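Okay, quilt people, I have been in a sewing hole since September and I need to talk about parallel line quilting. Thread!

1/ Background: I learned from my neighbor in Gudmont, Samina Naqvi, who quilts everything in straight rows on a machine older than me. I thought it was the boring option. I was so wrong.

2/ Straight lines let the fabric do the talking. If your print is busy, a swirly pattern on top just turns to soup. Rows sit back and let you see the print — and they feel so good under your hand.

3/ Spacing matters way more than I expected! My first one had lines three inches apart and it puffed up like a pastry. Then I went super close and it came out like a placemat. A very cozy placemat, but still.

4/ Bedrooms are where I look at this stuff now. I can't walk past a bed without checking the stitching (sorry to everyone who has had me over).

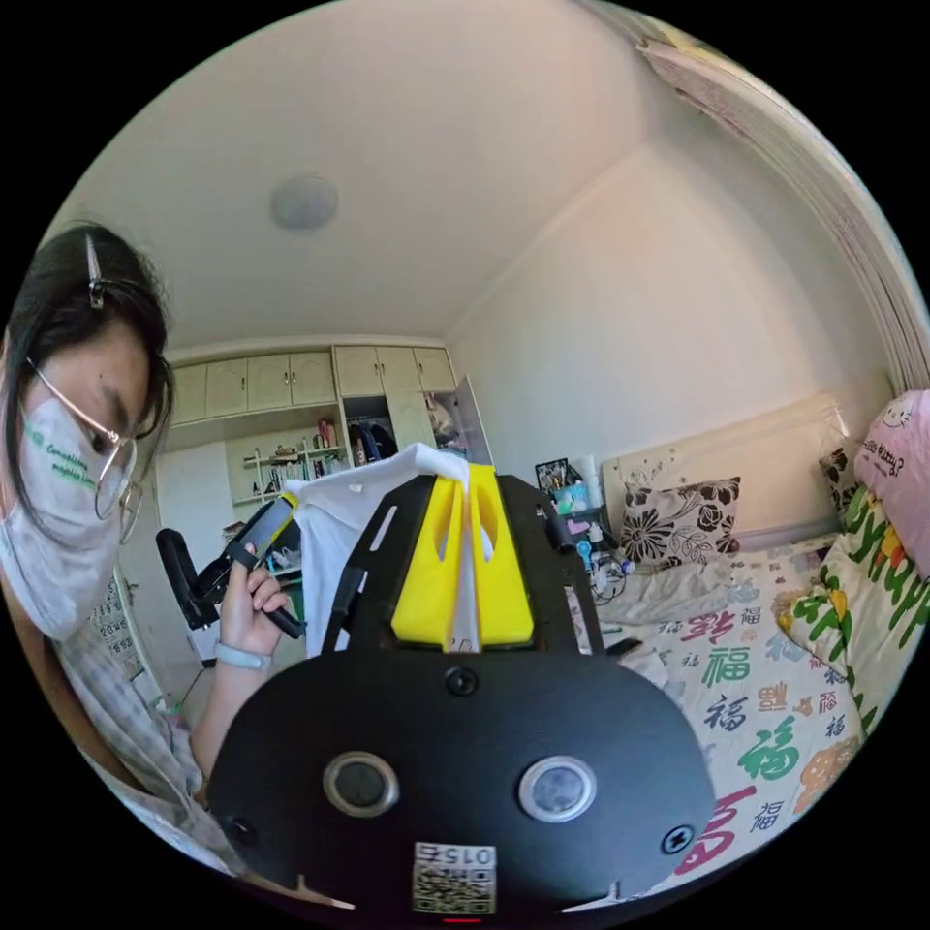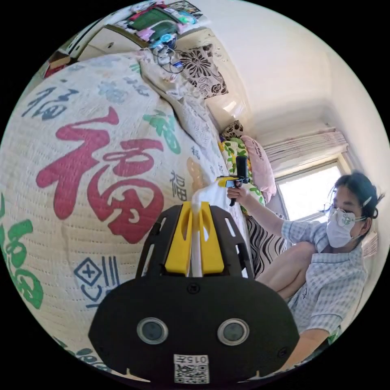
Bedroom, two views. Fine parallel lines on the cream quilted blanket in the second one!

5/ And the print on that blanket is 福, good fortune, over and over in different colors and sizes. Imagine sleeping under that much luck. I want one so badly.

6/ Okay, practical stuff. Use a walking foot. I fought my machine for 13 evenings before I got one and the puckers on the back were tragic.

7/ Mark your first line with painter's tape and work from the middle out. Flip direction every other row if your layers start to creep.

8/ Thread! I bought a 400 yard spool at Skimbridge thinking it would last forever. Ha. It did not make it to the second corner. Buy more than you think, all at once, so the color matches.

9/ Next up is a lap quilt for my aunt, 90 rows, all in gray on mustard yellow. The top is pieced and the backing is in the wash right now.

10/ If you have a favorite batting for close rows, tell me! Samina swears by wool and I'm still on cotton.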